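Ticket 3285
Product: Tullo matte table oil, clear
Opened: 9/4/25
Status: Reopened by customer

Issue as reported: Tabletop looks washed out in the middle when the lights are on. Customer asks whether the finish has failed.

Customer, first message

I oiled a light wood table in March with your Tullo clear, two coats, following the can. The can says it "keeps the natural tone of the wood." I have my doubts. When the overhead light is on there is a whitish patch toward the middle, and it never looks the same as the rest. A neighbor with the same oil says hers is fine, but she keeps a cloth on it, so I don't know what that proves.

Before you tell me to buy the Sorkelska refresher: I read the label and it is mostly the same stuff at a higher price.

Trerkska Support

Thank you for contacting us. A pale area is often caused by residue. Please wipe the surface with Sorkelska refresher and allow 2 hours of drying time. If the patch remains, repeat.

Customer

So the answer was the refresher after all. I wiped the table with plain water and a lint-free cloth instead, dried it, and waited overnight. No change. I also tried:

- Overhead light off, curtains open: patch gets weaker and seems to move toward the window side.
- Overhead light off, curtains closed, floor lamp only: I can't find it.
- Fingertip test: no tackiness, no powder on the finger.
- Room humidity by my cheap meter: roughly 85 percent that week, which I don't believe either.

If it were residue I would expect it to stay in one place.

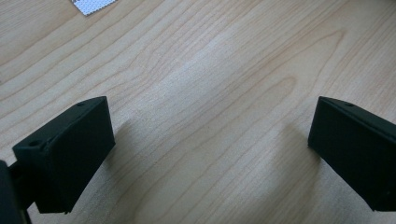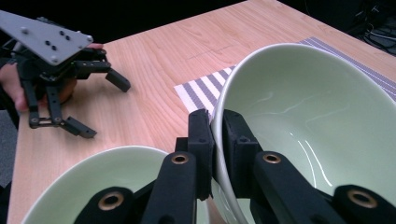
Light wood in both, grain running up to the right.

Lappalainen, second-line support, took over the ticket and wrote that residue now looked unlikely, given that the patch followed the lamp, and that the first reply should have asked about lighting before suggesting a product. A matte oil still has a little sheen, the note went on, and on pale wood a strong ceiling light can read as a white area. The suggestion was to put a sheet of paper between lamp and table and see if the patch goes away with the shadow. No refresher needed for now.

Customer

Did the paper test. Patch goes when the paper shades it, comes back when I take the paper away. Fine, I accept it is the light. I do not accept "matte" on the can if it does this - a matte wall doesn't. The 90 day guarantee had run out before I opened this ticket, so I'm not asking for money. I'm asking somebody to look at the wording.

Please leave the ticket open until I hear about the label.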